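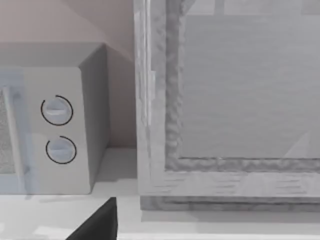
Microwave trips the breaker when the toaster is on

Posted in Kitchen & Appliances, May 27, 2021

drollwood_renter

I moved into an older apartment in January and the kitchen has one double outlet on the counter. The microwave is a plain Gramell with two dials, and the toaster is a Lahtinen. Either one runs fine alone. If I start the toaster while the microwave is going, the breaker flips after a minute or so and I lose the living room lights too. The landlord says to use one at a time. Is that the real answer, or is something wrong with the wiring? I was thinking of buying a Fundar power strip for 40 dollars and plugging both into that.

89fuses

Don't buy the strip. It plugs into the same outlet, so the load on the circuit is the same and now it all goes through one cord. Heating appliances should go straight into the wall.

Look at the number on the breaker handle. In an older place it's probably 15 amps, good for 1800 watts at 120 volts. Then read the labels on the back or bottom of both appliances. For the microwave you want the input watts, which are higher than the cooking watts they advertise. Add the two numbers together. A small microwave and a toaster will often go over, and your lights add a bit more. The breaker is doing its job.

Your landlord is right for now. A permanent fix is a separate kitchen circuit, and an electrician has to run that. I paid 200 dollars for mine, but the panel was on the other side of the wall - yours could be a lot more.

If it ever trips with only one thing running, or the outlet feels warm, stop using it and report it in writing.

tealcounter

same problem at my old place. I put the toaster on a cart by the bedroom door, different breaker. worked ok

drollwood_renter

Thanks. Breaker says 15 and the labels add up to well over 1800. I'll skip the strip and ask about a second circuit when the lease comes up.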